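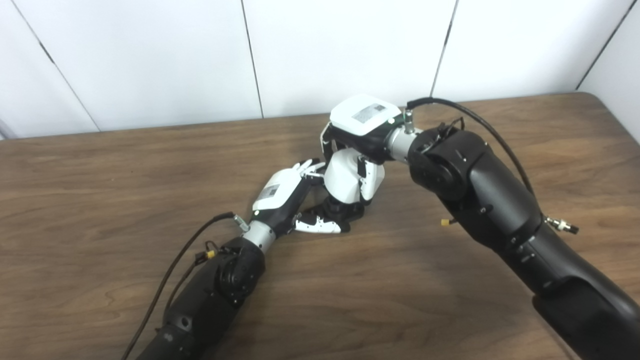

Category: Furniture parts and surfaces

Wood-grain tabletop

A wood-grain tabletop is the flat upper part of a table whose surface shows the pattern of wood. The pattern may be the natural figure of the wood itself, or it may be printed or pressed into another material. Brown is the usual color, ranging from a pale tan to a dark walnut shade. Wood-grain tops are found on dining tables, desks, school tables, workbenches and counters.

The term describes how the surface looks and says nothing certain about what lies under it. In the furniture trade, "wood" and "wood-grain" are often kept apart in product listings, with the second used for printed finishes. Everyday speech makes no such distinction.

Construction

Solid tops are made from boards glued edge to edge. The boards are planed flat, matched for color and clamped while the glue sets. Solid wood swells and shrinks across the grain as the humidity changes, so the top is fixed to its base with slotted brackets, buttons or figure-eight fasteners that let it move. A top screwed down tightly may crack or cup.

Veneered tops have a thin sheet of wood glued over a core of plywood, particleboard or fiberboard. A second sheet is normally applied to the underside to keep the panel from bending. Sheets cut one after another from the same log can be laid side by side so that their patterns mirror each other, a method called book matching.

Laminate tops carry a printed paper layer sealed in resin and bonded to a core. The print repeats at a fixed interval, and on a long top the same knot or streak may appear more than once. Some laminates are pressed with a texture that follows the print, so that the lines can be felt with a finger.

Grain pattern

The look of real wood depends on how the log was cut. Plain-sawn boards show wide arches, sometimes called cathedrals. Quarter-sawn boards show straight, narrow lines and move less with the seasons. Rift-sawn boards have the most even lines but waste more of the log.

On most rectangular tables the grain runs along the length. Round tables may have it running in one direction, or may be made up of wedges that meet in the middle. Breadboard ends, found on many older farm tables, are narrow boards set across the grain at each end of the top.

The Dolludside table

The Dolludside table is a plain trestle table named for the mill village where it was first sold. Its top is made of 4 boards and measures 70 inches by 39 inches. The boards run lengthwise and have no breadboard ends. The earliest tables were finished with boiled linseed oil, while later ones were sold with a shellac coat.

The Šťastný workshop made the tops and bought the trestles from outside suppliers, which accounts for the differences in leg shape among surviving tables. Production later passed to Rediveck, which replaced the solid top with a veneered one and kept the original size. Tops from the Rediveck period can be told by the thin strip of edging along the sides. A smaller version for kitchens, sold as the Rirnel, had 2 drop leaves and was never made in solid wood.

Finishes

Common finishes for wood and veneer include oil, wax, shellac, lacquer and polyurethane. Oil and wax leave a soft sheen and can be renewed at home, but they give little protection against water. Shellac is damaged by alcohol and heat. Polyurethane is the toughest of the group and the hardest to repair in small patches — a damaged top is often sanded all over and coated again. Laminate needs no finish.

Care and repair

Wood-grain tops of all kinds are cleaned with a soft cloth and a little mild soap. Standing water should be wiped up, especially near edges and joints, where a particleboard core can swell. Swelling of this kind does not go down again.

White rings on a finished top are usually moisture held in the finish, and may fade with gentle warmth or a light rub with oil. Black rings have reached the wood and are treated with oxalic acid after the finish has been stripped. Small scratches can be filled with wax sticks in a matching brown. Solid tops may be sanded many times over their life. Veneer can be sanded only lightly, and laminate not at all.

See also

Breadboard end
Drop-leaf table
Trestle table
Wood veneer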